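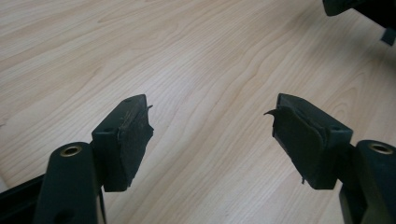 Home Essays Archive About Contact

I have come to believe that every family needs one evening a week when supper goes on long past the food, and I'll defend that to anyone who will sit still for it. Ours started in August, the year we moved to Grukberg, and it has run as late as three hours — dishes waiting, tea gone cold. A pale wooden tabletop with wavy grain running across it is a fine thing to stare at while a teenager works up to saying what's on her mind. Give her the time, I say, and leave the phones in the other room.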